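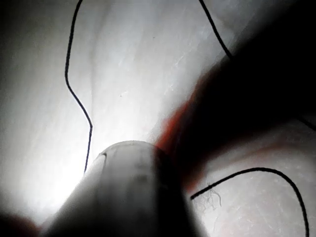
White material up close, with a few soft folds

Small Car Interiors > Seats, Trim & Carpet
Topic: Cloth or leatherette in the Nover? Talk me into one

tallgrass_wagon
Original poster

Hi all! I finally got to spend a whole afternoon in the new Nover and I'm smitten. I went in expecting a nice little runabout and came out texting my sister photos of the door pockets. The dash is low, the windows are big, and the back seat folds so flat you could roll a marble from the hatch to the front seats.

Now the hard part. The Beaudoin dealership has two on the lot in the green I want, and one has the gray cloth and the other has the tan leatherette. The leatherette is $470 more. I sat in both, over and over, until the sales guy went and got himself a coffee.

The cloth is a nubby weave with a lighter thread running through it and I love how it looks. But I have two kids and a dog who swims. The tan is gorgeous and wipes clean, and I'm scared of it in August. What did you all do?

needle_and_nine
Member

Cloth, cloth, cloth! I've had mine since the first ones showed up and it's the best seat fabric I've had in any small car. It breathes, you don't slide around on back roads, and the side bolsters still look the way they did when I got it. I put in the rubber mats and a cheap hammock for the dog and never think about it.

Also the green with the gray cloth is the prettiest combination they make, and I will fight anyone in this thread about that.

curbside_gus
Senior Member

Then I guess we're fighting, because the tan is the one to get. I've got kids too. Chocolate milk went down the middle of my back bench and I had it cleaned up before we were out of the parking lot. Try that with a nubby weave. You'll be out there at 9 pm with a brush and a bucket, and the car will smell like a cheese shop till fall.

On the heat thing, I park outside all summer and use a windshield shade. It's fine after a minute with the fan on. The perforated center panels help more than I figured they would.

needle_and_nine
Member

Gus, I've seen your car at the meet and it's very handsome, I'll give you that. But leatherette goes shiny on the driver's outer bolster, it just does. My last car was four years old when the seam there started to open up, and once that starts the foam is next. I sewed it up myself with a curved needle and heavy thread and it held, but it was never pretty.
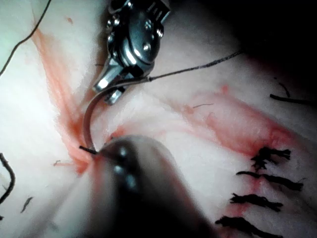 Curved needle going in, with the thread pulled tight behind it

tallgrass_wagon
Original poster

Oh I didn't know you could sew a seat while it's still in the car. Is that hard? I can hem pants and that's where my talents end.

needle_and_nine
Member

If you can hem pants you can do a short seam! The curved needle is the trick, because you only have the one side to work from. Go back through the old holes if they're still sound, take small bites, and snug the thread up as you go. I used plain pliers to pull the needle the last bit. Do it on a warm day so the material gives a little. Practice on the underside flap of the seat first, where it doesn't show.

brass_hatch
Member

Small disagreement there. Old holes are fine on cloth, but on leatherette they stretch, and if you pull too hard you'll tear from one to the next. I'd glue a strip of backing behind it first and let it sit overnight. And please don't sew across the side panel of any seat with an airbag in it. That seam is made to open. Take that one to a trim shop.

needle_and_nine
Member

Good call on the airbag, I should have said that. Mine was on the cushion, nowhere near it. Still say the old holes are okay if you're gentle :)

mapleknob
New Member

Can I throw in a third choice? Get the cloth and put covers on it. I've got the Jimex set on mine and I'm really happy with them. They cover all five seats, they have proper cutouts for the side airbags, and the back ones unzip so you can still use the armrest. Mine go in the washer on cold. When company's coming I pull them off and there's that lovely weave again, good as new.

curbside_gus
Senior Member

Covers always bunch up behind your knees though. I had a set from Hellent in my old hatchback and I was tugging at them at every red light.

mapleknob
New Member

The Hellent ones are the one-size kind, right? The Jimex ones are cut for the car and have hooks that catch under the cushion. It took me an evening to get them on and I skinned a knuckle, but they don't budge. The front headrests were the fiddly bit — you have to take them all the way out and start from the top.

brass_hatch
Member

Covers plus heated seats means you wait longer for the heat. Worth knowing if you're up north. I went tan leatherette and I'm glad every January.

tallgrass_wagon
Original poster

You people are wonderful and no help at all, haha. I'm going back to Beaudoin with the kids and both car seats so I can see how they buckle in with each one. I hadn't thought about the dents car seats leave. Does leatherette bounce back from those?

curbside_gus
Senior Member

Mine did, mostly. Put a thin mat under them from day one, and take the seats out now and then and let the sun on it for an hour.

needle_and_nine
Member

Cloth bounces back faster! Had to say it. Post pictures of the green when you get it, either way. I want to see those door pockets.

tallgrass_wagon
Original poster

Will do! Leaning cloth and the Jimex covers as of tonight. Ask me again tomorrow.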